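Search tips Enter keyword Go

November
By Domenica Holzer

Kitchen tricks from the robot club

I help out with the Nirnby student robotics club, and this term the kids picked kitchen chores as their project. I thought I'd be teaching them about motors. Mostly I've been learning how to handle my own dishes better (and I've been cooking for 31 years!).

Start with bowls. Picking one up by the rim sounds easy until you have to explain it to a machine, step by step. Our students lower the open gripper slowly, line it up with the nearest bit of rim, and only then close. I do the same now with hot soup bowls and a pair of tongs – come in low, go slow, squeeze last.

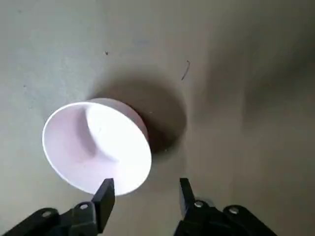 My other bowl tip is about the floor. If you're practicing anything new with little kids or with clumsy hands like mine, practice down there. A short drop is a kind drop, and you can spread out as much as you like.

Then there are funnels, which have caused more arguments at club than anything else. Wayne wants the funnel held by the spout while you get the bottle steady, then turned over and set in place. I was a rim person. After 11 tries at my own sink with a jar of rice I've gone over to his side, at least for small bottles. Hold the bottle by its sides, low enough to keep the neck clear, and take the cap right off before you pick up anything else.

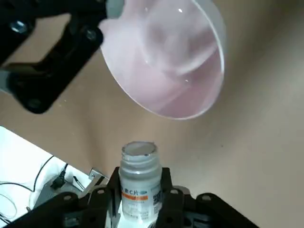
Wayne Ashworth
Club coach and Saturday-morning dishwasher

He also says to lift the funnel a hair while you pour so the air can get out, and he's right about that too.

Last one, for knobs and pegs. Open your fingers wider than you think you need, get them even on both sides, and move straight in.
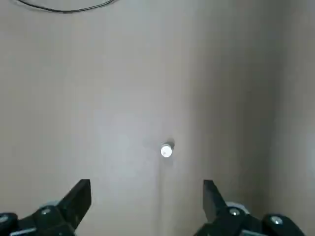
I tried it on the stiff little knob on my spice drawer and it came out on pull number 2. Wipe the knob with a dab of dish soap first if it's greasy, and dry it well.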